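検品記録

青い平歯車がフリンデン社の工房に戻ったのは2025年3月16日である。返却元はドルルテラッハ天文時計保存会。添付票には「歯数不適合の疑い」とだけあった。

マテ・ヴェレシュは票を裏返し、受付番号3,138を記入した。作業台の布は緑。折り目は伸ばさない。布を替えると前任者の記録と条件が揃わなくなる。
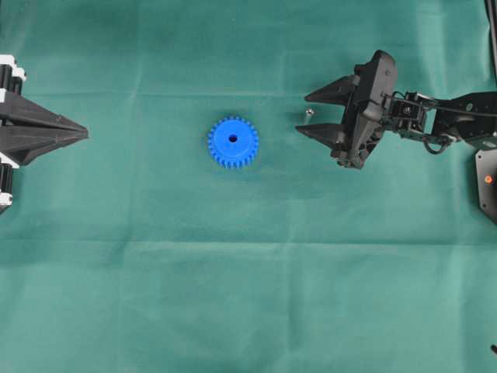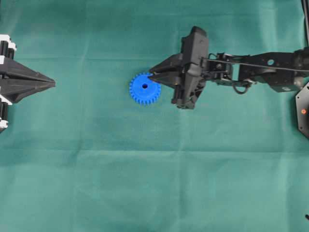
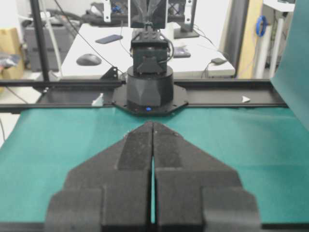
図面の指定値は歯幅2ミリ、許容差は別表9による。測定は歯ごとに行い、基準の歯から右回りに進める。一巡目の値はすべて許容差内に入った。二巡目も同じ値であった。

不適合の根拠は見つからない。ヴェレシュは保存会の過去の票を棚から出した。返却は七月にもあり、理由欄の文言は同一、筆跡も同一である。署名はオイェウォレ。三十五年前に時計の設計を引いた技師の姓と一致する。

設計書の末尾には、歯を一枚減らす案が鉛筆で残っていた。採用印はない。

ヴェレシュは判定欄に「適合」と書き、備考欄に設計書の頁番号を加えた。それから新しい用紙を出し、一枚少ない歯車の割り出しを始めた。室温の記入を忘れたことに気づいたのは、角度を三つ求めた後である。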